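ok so I finally canceled my storage unit and I have thoughts. thread 🧵

**1/** Background: I rented a 10x10 at the place off Adams in January because I was moving in with my sister "for 2 months." You can guess how that went. I'm not even going to tell you what I paid in total, but the monthly rate went up 3 times and I got an email every time with a smiley face in it.

**2/** The first surprise was how little I missed any of it! I could not have told you what was in there. I remembered the couch and the bike. Everything else was just The Boxes.

**3/** So last month I went over with my friend Eduardo Castillo, who has a truck and very strong opinions about tape. We opened everything right there in the hallway, under those lights that click off if you stop moving (you have to wave at them like you're landing a plane).

**4/** Stuff I had been paying rent on: a bread machine with no paddle. Tax papers from 2000, which weren't even mine, they were my mom's. A bag of other bags. One ski boot.

**5/** Eduardo's rule was that if I couldn't say where it would go in my new apartment, it went in the donate pile. I argued for the fondue set for way too long. It's in the donate pile.

**6/** The couch sold the same night for $70 to a really nice couple on Rasgate Street. They asked if it was comfortable and I said "for one person, lying down," and they took it anyway.

**7/** If you're trying to get out of a unit: READ YOUR NOTICE TERMS. Mine wanted it in writing before the next billing date, and I missed that by one day the first time I tried, so I bought myself another month of housing for a ski boot.

**8/** Also take photos of the unit once it's swept, with the door open, and again with the lock off. The guy at the desk was great but the deposit is handled by some office I've never once gotten on the phone.

**9/** Anyway I'm home now and the new rule is that flat surfaces stay flat surfaces. No mail piles, no "I'll deal with it later" basket.
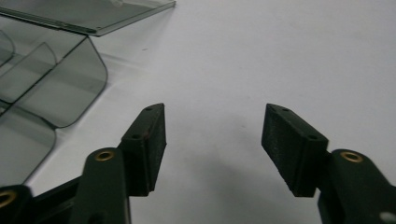 *white tabletop, my new favorite color*

**10/** A few of you asked about the bike. Kept it! Both tires were dead and the chain sounded like a drawer full of forks, so it's at the shop until they call me.

**11/** Still looking for a home for the bread machine, if anybody has a spare paddle. Local pickup only, and I will throw in the bag of bags.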